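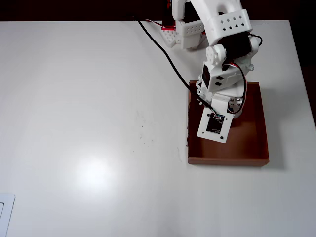
How to buy concert tickets in a presale

Presales have become the normal way to buy tickets for any tour of a decent size. The general sale still happens, but by then a lot of the better seats are gone. If you've only ever bought tickets on the day they went on general sale, the presale process can be confusing the first time. These are the steps I follow. They work for arena shows and for smaller theatres, with a few differences noted along the way.

1. Find out which presales exist

Most tours have more than one. The usual order is fan club or mailing list first, then a bank or phone company presale, then the venue or promoter, then general sale. Each one has its own start time and its own share of seats.

Check the artist's site, then the venue's site. Don't rely on a social media post, as these often leave out the venue presale. When the Drisinov tour was announced there were 4 separate presales for the one night at the Kanaan Theatre, and the poster listed only two of them.

Write down the start time of each and the time zone. Promoters sometimes give all times in the zone of their head office, and sometimes in the local time of each show. If it says "local time", it means local to the venue, even if you live somewhere else and plan to travel.

2. Sign up early

Mailing list presales nearly always have a sign-up cut-off, often a day or two before the sale. Use the same email address you'll use at the checkout. Some systems tie the code to the address and will reject it under another account.

Codes come in two kinds. A shared code is one word that everybody uses. A unique code works once, for one order. If yours is unique, don't test it beforehand in a different sale, and don't pass it to a friend until you've finished with it.

If the code hasn't turned up the night before, look in your junk folder, then in the promotions tab if your email has one.

3. Set up your account

Do this at least a day ahead.

- Log in and check that the password works.
- Add your card and confirm the expiry date.
- Check the billing address matches what your bank has.
- Have your phone charged and nearby, as many banks send a confirmation code before they approve the payment.

Ring the bank if you're buying from an overseas seller for the first time. A declined card usually means losing the seats, and they go back into the pool straight away.

4. Look at the seating map

Venue maps are on the venue's website and seldom change much between shows. Decide on two or three sections you'd be happy with and the most you're willing to pay for each, fees included. A timer will be running once you're in, and it's a poor time to work out whether block 12 is behind the sound desk.

For a standing show this is simpler, but check whether the floor is split. A front standing area is often sold as a separate ticket at a higher price.

The Kanaan seats 2,000, and the rear balcony there has a low rail that gets in the way for shorter people in the first row. Row C and back is fine. Other older theatres have the same trouble, so it's worth reading a few visitor comments before you choose.

5. Join the waiting room

Most ticket sites open a waiting room before the sale. Everyone in it when the sale starts is given a random place in the queue, so arriving an hour early gives you no advantage over arriving ten minutes early. Arriving late does matter — you go in behind everybody who was already there.

Use one browser and one tab. Several tabs on the same account can be read as a bot and knock you out of the queue. Don't refresh unless the page tells you to. Turn off your VPN if you use one.

6. Choose and pay

When you get through, enter the code first. Seats won't show as available until you do, and the map may look sold out.

Take the first seats that fit your list. Going back to hunt for slightly better ones usually means losing the ones you had. If you get a message saying another fan has taken those seats, try a different section straight away, as the one you're looking at is busy.

Check the date before you pay. For tours with several nights in one city, the page sometimes defaults to the first. Check the ticket limit as well. A limit of 5 per order may apply across all presales, so a second order could be cancelled later.

Fees are added near the end. Mendstead Live charged me 50 cents for a digital ticket and a good deal more for posting a paper one, so read the delivery options.

7. If you miss out

Try the next presale. New seats are released for each, and a further lot goes up for general sale. After that, look again in the week before the show, when production holds are let go once the stage is in place. I bought my Omach tickets for May this way, after missing out in two presales, and they were on the floor.

If you must buy second-hand, use the official resale page linked from the venue. Check that the ticket can be transferred — some are locked to the buyer's name and need photo ID at the door.

Last updated 12 March 2025

18 comments | 37 shares

Related guides
What to bring to an outdoor show
Choosing earplugs for loud gigs
Accessible seating: how to book it
Getting a refund when a show is moved

Contact us | Privacy | © Front Row Notes | Back to top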